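In Praise of the Boring Breakfast

I have been eating the same breakfast for almost 30 years, and I would like to say a few kind words about it before somebody talks me out of it again.

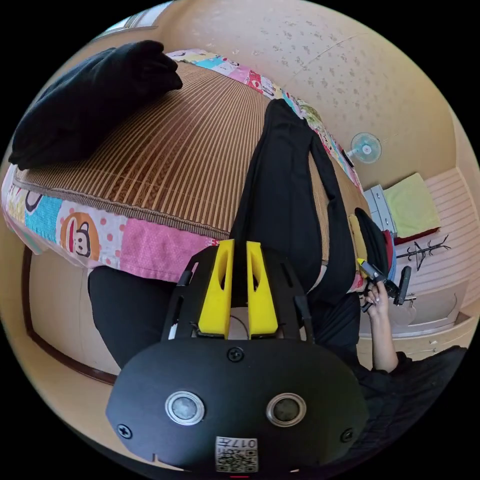

It's oatmeal. Plain rolled oats cooked in half water and half milk, with a spoonful of peanut butter stirred in at the end and whatever fruit is getting soft on the counter. In February that mostly means a banana. In summer, when the farm stand outside Gerkville is open, it might be peaches or blackberries, and I will admit that on those mornings I stand at the stove feeling pretty pleased with myself.

My brother-in-law, Settimio Bassi, thinks this is a sad way to live. He is a wonderful cook and a restless eater, and in the years I've known him he has given up bread, taken bread back, given up fruit (fruit!), and spent one whole spring drinking something green out of a jar. He means well, and he always brings enough for everybody. Last Thanksgiving he told me I was "leaving a lot on the table" by eating the same bowl every day, and I have been arguing with him in my head ever since, usually while washing the pot.

So let me have the argument out loud. I think we have talked ourselves into believing that eating well has to be interesting. Every time I wait in line at the grocery store I see a magazine promising 10 new breakfasts, or 29 snacks, and I wonder who on earth has room in their life for 29 snacks. Who is buying the ingredients? Who is eating the other half of the jar of tahini? I tried one of those month-long plans once, with a shopping list that ran to two pages, and by the second week I had a refrigerator full of wilted herbs and was eating crackers over the sink at nine at night. I don't blame the herbs.

What I have noticed, in myself and in most of the people I know who seem comfortable with food, is that they repeat themselves. They have a breakfast. They have two or three lunches. They know what they're making on Tuesday because it's what they made last Tuesday. My old neighbor Tekle Kassa cooked a big pot of lentils every weekend for as long as we lived side by side, and his kids ate them with everything, and so did mine whenever they could wander over there in time. I once asked him if he ever got bored with lentils. He looked at me as if I'd asked whether he got bored with his front door.

Now, I know the fair objection, and I don't want to skip past it. We do need variety. A person who eats nothing but oatmeal is going to run into trouble, and I'm certainly not suggesting that. But I think variety takes care of itself better when it has something steady to hang on. The oats stay put and the fruit changes. Tekle's lentils stayed put and whatever was in the garden went in beside them, squash or greens or those little hot peppers that made my youngest cry. That's plenty of variety for me, and it didn't need a chart.

I'd add that there is something restful about one decision you don't have to make. By the time most of us have been up an hour we've already decided what to wear and whether the car needs gas and what to say back to a school email, and I'm glad that breakfast doesn't ask me anything. I can listen to the radio. I can look out at the bird feeder. Some mornings it's the only quiet stretch I get until bedtime.

And if your boring breakfast isn't oatmeal, good! Mine doesn't have to be yours. Eggs and toast are lovely. So is leftover rice with a bit of fish, or yogurt, or beans on a tortilla, which was my mother's choice and would be my second. If you like it, if it holds you until lunch, and if you can make it half asleep, I'd say keep it, and don't let a magazine make you feel bad.

Settimio is coming to stay with us next month, and he's already asked whether I own a blender. I do. It's on the high shelf behind the roasting pan, and he is welcome to it. I'll be making oatmeal, and I plan to make enough for two.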